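What the App Knows: Location Consent on Student Phones

Project report, second-year Media and Society
Submitted May 6, 2021

Why I did this

Every phone owner in my residence will tell you they "know" they are being tracked. I have said it myself. I wanted to find out what that knowledge is worth when you put a list of permissions in front of people and ask them what each one does. My suspicion going in was that it is worth very little, and that the companies who build the apps are quite comfortable with that.

The project looked at three apps that get heavy use on our campus: Vamari (bus times and ride sharing), Bononetti (food ordering) and Honever (a free flashlight and compass tool). All of them ask for location. Only the first has an obvious need for it at all hours, and even there I have my doubts.

Method

I did two things. First, I read the privacy policies in full. Vamari's runs to 2935 words, which I thought was long until I noticed that it sends you to a second policy for "partner services." Honever's is 1089 words and manages to use the phrase "improve your experience" in place of nearly every explanation you might want.

Second, I put a short survey out through the residence mailing list and got 191 usable replies. The survey asked which apps people had installed, whether location was set to always, while using, or never, and what they believed the setting did. Respondents were told to check the setting on their own phone before answering. I can't prove they did. 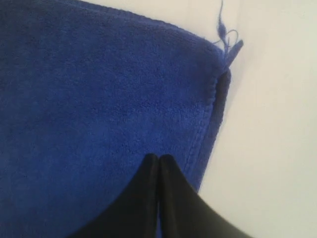
Blue microfibre towel, hemmed edge

What the policies say

Bononetti says it collects "approximate and precise location" to find restaurants near you. Fair enough. Four paragraphs later it says location may also be kept for "analytics and business purposes," with no time limit given. I wrote to the support address asking how long the data is stored and got back a link to the policy I was asking about.

Vamari does give a limit, but it applies to "trip data," and the policy never says whether a location reading taken while you are not on a trip counts. If it doesn't count, then the limit covers the part people already expect to be recorded and leaves out the part they don't.

Honever is the odd one. A compass needs the phone's sensors. A flashlight needs the light. The policy asks for background location anyway and lists "advertising partners" without naming any of them.

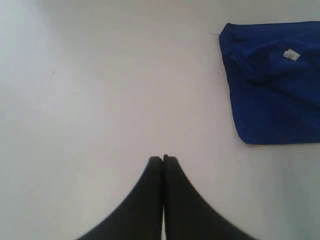

Permission prompts are where the companies claim the real consent takes place, and I don't buy it. The prompt appears at the moment you want the app to do something else, such as show you a bus. It gives one line of reasoning, written by the company, with no mention of partners or storage. A screen like that is close to the tabletop in the photo, a nearly white stretch with hardly anything on it, and a person in a hurry will press whatever gets them past it. I tried Honever's prompt again after refusing it once, and it came back the next time I opened the compass.

What people thought

Most respondents said they were aware that apps track them. Far fewer could say what "always" meant. A common answer was that it let the app work faster. Several believed that closing an app stops it from reading location, whatever the setting. Others thought that turning off GPS made the phone invisible, and did not mention Wi-Fi or cell towers at all.

The written comments were more interesting than the tick boxes. One person wrote that they had "nothing worth stealing." Another had deleted Bononetti over an ad that followed them home, then put it back a week later for a coupon – I suspect that is a more typical story than the survey shows.

I would be careful with all of this. People who answer a privacy survey may care more about privacy than those who delete the email, so the real level of understanding could be lower again. It is also one residence at one school.

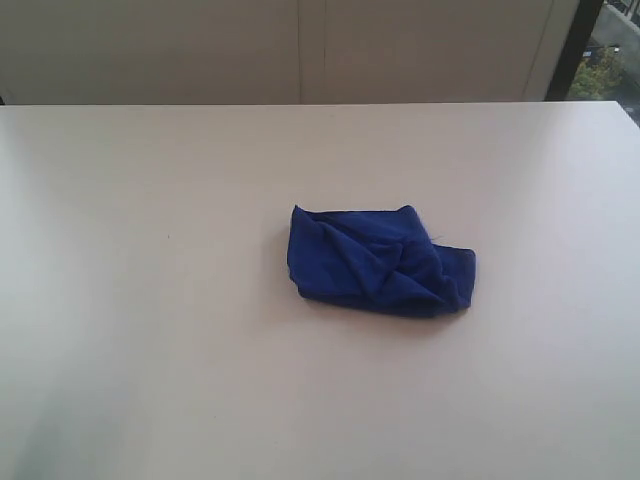
Abdelaziz Student Papers, Vol. 3, p. 191

Where that leaves the claim

Companies like to say that users understand the trade. My replies suggest users understand that a trade exists, and that they would struggle to name what they hand over. Those are different claims, and the first one is being used to cover for the second.

I had hoped to check the policies against what the apps send out over the network, but I ran out of time and don't have the skills to do it properly. Anyone picking this up next year should start there. The policies describe what a company is willing to put in writing, and I have taken them at their word for most of this report, which I am not pleased about.

Changing all three apps to "while using" took me less than a minute. Vamari still showed me the bus.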